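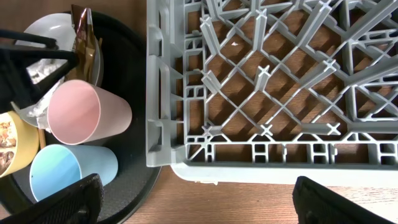
Lleucu Dafis says I should stop loading the dish rack from the front, as the cups I put in first are always the ones I then have to reach over. She said it at 8 this morning, on her way out, and I have been turning it over since. I think she is right about the reach and wrong about the drainage.

For the record, the present order of work. Everything used at the table goes on the round black tray. The tray goes down on the left of the rack. Trash comes off first: foil, wrappers, sticks. Then the bowl, then the cups. I have kept to that order since we moved to the Plendham apartment, and the weak point has always been the trash. A ball of foil behind a plastic cup is easy to miss until the cup is already in my hand, and then I have one hand left for the foil and nowhere to put it. A bin on the tray side would fix this. The bin is currently under the sink behind a door that opens the wrong way.

Cups. The plastic ones are light and tip over on the tray if it is carried at any angle. Tipped cups do no harm except that whatever is left in them runs out under the others. I tried stacking them in February and gave it up. They bind, and pulling them apart takes longer than carrying them flat. The pink and the blue are the worst pair.

The rack. Light gray plastic, diamond lattice, upright prongs that are cross-shaped in section. The prongs hold a plate well enough. For a cup they are less good, because a cup set over one leans until the rim meets the lattice, and the low side of the rim holds a line of water. I measured the lean last month with the angle gauge from the Vimgate kit and got 11 degrees with the blue cup. Upside down on the flat lattice, no prong, the lean is nil but the air gap is smaller. I have not settled which dries sooner.

Tested it this afternoon, one cup each way, 300 ml of warm water poured through both, then left. Checked at intervals. The cup on the prong was dry inside first but still wet at the rim when the flat one was finished. Call it a draw. I will repeat it with the window shut — the draft was on the prong side and may account for the difference.

Osian Phillips came by at around 8 to return the Jimwood clamps. One has a stripped thread, which he pointed out himself. He looked at the two cups and asked if I was waiting for something.

Tomorrow: load from the back, as Lleucu wants, and note the reach. Move the bin. Ask at Mac Carthaigh if they sell the door hinge in left hand. Oil the tabletop if there is time, and keep the tray off it until it has soaked in.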